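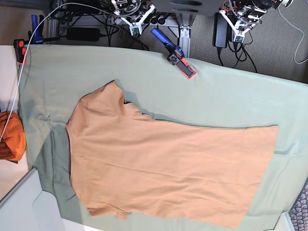
Flumar observer mission: should the interim statement have waited?

Granbridge Foreign Affairs Board > Elections and Monitoring

lencho_e
Posted February 7, 2019

I'd like some views on the interim statement from the Flumar mission. It came out two days after the vote and called the process "orderly and broadly credible". At that point Lilteo province hadn't reported. When Lilteo did report, the presidential margin came down to 1,608 votes, and the opposition is now in court over the tally sheets.

My problem is with the timing. Our government quoted the statement the same afternoon and congratulated the incumbent. If the mission had held off until the provincial count was in, Ottawa would have had nothing to quote and would probably have kept quiet for a week. The statement does say "preliminary" on page one, but it was treated as a verdict by everyone who picked it up.

Should missions stop putting out a statement before the count is finished?

Etenesh Lencho

themba_mahlangu
No. I've been on four of these missions, two short-term and two long-term, and the early statement is the only one most people in the country ever hear about. The final report comes out months later in a PDF. If you say nothing for a week after polling day, the parties fill the week themselves.

Also, the statement covered opening, voting and closing procedures. It said in plain terms that tabulation was ongoing. I don't see how the mission is responsible for a minister's office that reads the first paragraph and stops.

lencho_e
They're responsible for knowing that's how it gets read. It happens every time.

marisol.m
I agree with the original post, but I'd put the weight somewhere else. Look at the coverage. There were 51 observers and they visited 330 polling stations out of 2149. That's a decent share for a small mission. But the annex shows hardly any of those visits were in the northern half of Lilteo, where the road was closed, and that's where the disputed sheets are from. "Broadly credible" is a national finding and they didn't have national coverage. If they had written "credible in the areas visited" I would have no complaint.

themba_mahlangu
The annex does list the stations by district, so nothing was hidden. I take the point about wording, though. "In the areas visited" costs you four words.

asfaw_e
Different Etenesh here, before anyone mixes us up again.

Nobody has brought up the Demissie paper yet, so I will. Demissie went through a set of interim statements and compared them to the final reports from the same missions. The finding was that the final report is nearly always more critical, and the section that changes most is tabulation. The recommendation was to split the thing in two: a short factual note after polling day with no overall adjective in it, and a second statement once the count is done. No "credible", no "free and fair", no "largely peaceful" in the first one. Just what was seen, where, and how many times.

I think that's the answer to the question in the first post. You don't have to choose between silence and a verdict.

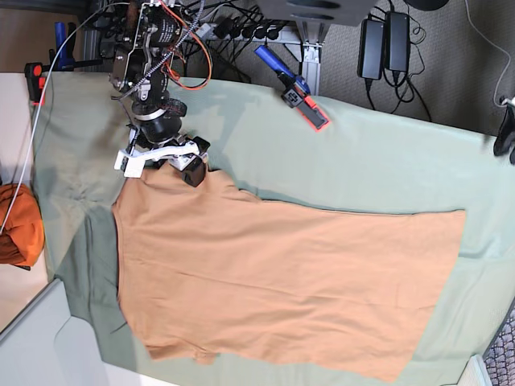
The objection I've heard is that the press won't cover a note with no headline in it. Maybe so. I'm not sure that getting covered is worth much if the coverage is wrong. A head of mission at a press conference can answer the question "was it a good election?" with "ask me when they've finished counting". It's been done.

Where I disagree with lencho_e is on Ottawa. The department had its own people at the embassy. They knew Lilteo was out. They could have waited whatever the mission said, and I suspect the congratulations were drafted before the polls closed.

sosina_g
I read the Demissie paper for a course last year and it's a bit weaker than people make it sound. The comparison depends on coding adjectives, and one person did the coding. I still like the two-statement idea, but I wouldn't quote the paper as proof.

The part that gets left out is money. Short-term observers fly home three or four days after the vote. If the second statement comes after the count, it's written by the core team and the long-term observers only. In a country where the count takes nine days, you either pay to keep people there or you put out a statement on tabulation with very few eyes on tabulation. That's already a problem and a second statement would make it more obvious. Perhaps that's good.

marisol.m
I'd say it's good. At least the reader would know.

Does anyone have figures on how many of the Flumar team stayed for the tally? I can't find it in the annex. It lists deployment by district for polling day and then there's a single line about "continued presence at tabulation centres".

themba_mahlangu
Not in the public version as far as I can see. It'll be in the final report. On my last mission it was the core team plus whoever among the long-term people hadn't been promised a flight, and we had one pair for each regional centre. They slept in shifts. I don't know what Flumar did.

One more thing on the general question. People talk as if an early statement can only do harm. On one of my missions the losing side had claimed on the radio that ballot boxes were stuffed before opening, and we had pairs at openings all over the capital who had seen the boxes empty and sealed. Having that on paper within 48 hours calmed things down a fair bit. You lose that if you wait for the count.

lencho_e
You wouldn't lose it under asfaw_e's version. "Observers saw empty boxes sealed at these openings" is a factual line. It can go in the first note. It's the adjective I want gone.

themba_mahlangu
All right, then we're closer than I thought. I'd still let the head of mission raise an alarm early if something was badly wrong. You can't have a rule that stops a mission saying "armed men closed the station".

lencho_e
That's also a fact, not an adjective. But yes.

sosina_g
Back to Flumar, the court has set a date later in February for the tally sheets from northern Lilteo. The petition asks for a recount in that province only. The electoral commission says it will hand over the originals, which the observers never saw, so the mission's statement may not matter much to the outcome. The judges aren't bound by it.

asfaw_e
They aren't, but the commission's lawyers have already attached it to their reply as an exhibit. It's on the court's website under the second set of filings. They cite the "broadly credible" line and leave out the paragraph on tabulation.

marisol.m
Of course they do. Can you post the filing number? I'd like to read the whole reply.

asfaw_e
I'll find it tonight and put it in the Flumar documents thread so it doesn't get buried in this one.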